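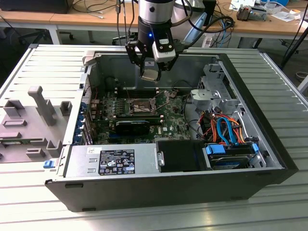

Part 2: Setting up your visitor card and getting through the Gruvham arcades

If you've worked through Part 1 you already have a train ticket to Sturnau and a place to sleep, so now we get to the fun bit, shopping! Gruvham is the old covered arcade district behind Sturnau station, and nearly everything in it (shops, lockers, the rooftop, even the nice restrooms) runs on one plastic card called the Clodalov. I've set up mine twice now, once badly, and I wrote these steps down the second time.

Before you start

You'll need your passport, a phone that can get text messages abroad, and a bank card with a chip. A little cash helps too. I like to do all of this at the hotel or on a bench in the station before I go anywhere near a shop window, or I get distracted and end up holding a teapot.

Note: The card desk opens at 11 in the morning. The arcades themselves open earlier, and the coffee counter by the north door is already going when the commuters come through, so you can wait there.

Getting the card

1. Leave the station by the north exit and follow the green floor tiles. They take you to the card desk without going outside, lovely when it rains.

2. Ask for a visitor card. If you only say "a Clodalov, please" you'll be handed the resident form, and it wants a local address. I filled in a whole page of that one before I noticed.

3. Show your passport and pay the deposit. You get the deposit back when you return the card, so keep the little paper slip. I tuck mine in my passport cover.

4. Check that the name printed on the slip matches your passport, including middle names. The tax refund counter compares the two.

5. Tap the card on the gray post next to the desk. A short beep means it's awake. A long beep means it isn't, and you just hand it back over and they'll do it again.

Putting money on it

1. Find a top-up machine. There's one at every arcade entrance, and they all have the same menu.

2. Press the language button first, before you put the card in. Once the card is inside, the menu stays in whatever language it was in, and you have to cancel and start over.

3. Lay the card flat in the tray and pick an amount. I start small and add more after lunch, when I have some idea of how the day is going.

4. Wait for the new balance to come up, then take the card. The machine doesn't remind you!

Caution: Don't pull the card off the tray while the circle is turning. I did, and the money left my bank but never showed up on the card. The desk sorted it out, very kindly, but it ate up most of an afternoon and I missed the pottery floor completely. 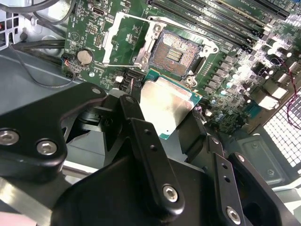
Unused balance can be paid back at the desk on your last day, though only in cash and only up to a limit that's posted on the wall there. If you have more than that left over, well, there's always chocolate.

Booking a locker

I'm a big fan of the lockers. You can buy something heavy first thing and not think about it again until evening.

1. Tap your card on the locker screen and choose a size. Medium takes a carry-on bag. The small ones are deeper than they look, and I've had a rolled-up raincoat, a box of cookies and a pair of shoes in one.

2. The screen shows your locker number. Write it down or take a picture of it. Mine last time was 1384, on the lower level, and I walked right past it because the numbers on that wall run from right to left.

3. Push the door until it clicks, then tap again to lock it. The second tap is easy to forget.

4. To get your things out, tap at the same screen where you booked. Another screen will tell you it doesn't know you.

Note: Food is allowed, but nothing frozen or from the fish counter. Fair enough, really.

Linking your card to the Ruiz-Ortega store

Ruiz-Ortega is the big department store at the far end, the one with the round staircase, and it keeps its own points. You don't have to sign up. I'd say do it if you're planning to buy anything bigger than socks – the points come off the same day, so you can spend them on your way back down.

1. Go to the service counter on floor 2 and give them your visitor card.

2. Type in your phone number, starting with your country code but without the plus sign.

3. Wait for the text message and read the code to the clerk. On my phone it took ages to arrive. If yours doesn't come at all, ask for the paper version and they'll print it.

4. Look for the small R on your next receipt. If it's there, you're linked.

Caution: Points from the food hall go on a separate list and can't be used upstairs. I argued about it politely and lost. Spend them on the almond buns.
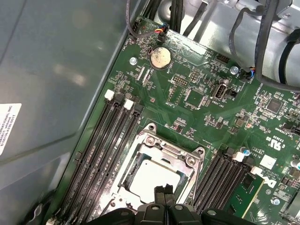 Figure 3. Processor in its socket on the motherboard.

Getting your tax refund

1. Keep every receipt from the same day together. Receipts from different days need separate forms, so I use an envelope for each one.

2. Take the receipts, your passport and the card slip to the refund counter next to the card desk. In June the line got long toward closing time, and I'd go before dinner if you can.

3. Say whether you want the money on your bank card or as cash. Cash is quicker and costs a small fee.

4. Leave the bags sealed if the clerk seals them. That goes for the nice pens too, even if you're dying to try them.

Going back to the station with bags

You can walk it, but with full hands I take the 611 bus from the stop outside Ruiz-Ortega. Tap the Clodalov when you get on and again when you get off. If you skip the second tap you're charged to the end of the line (yes, I've paid for the end of the line, and no, I've never seen it). The seats at the front have a rack for bags. The back doesn't, and my poor teapot rolled down the aisle on the big curve by the river.

If the card stops working

Try a different reader first. If that one gives the long beep as well, go to the desk with your slip and they'll move your balance to a fresh card while you wait. Lost the slip? They can look you up by passport number, but bring some patience and maybe a snack.

Returning the card is in Part 3, together with the rooftop garden and the late-night noodle place.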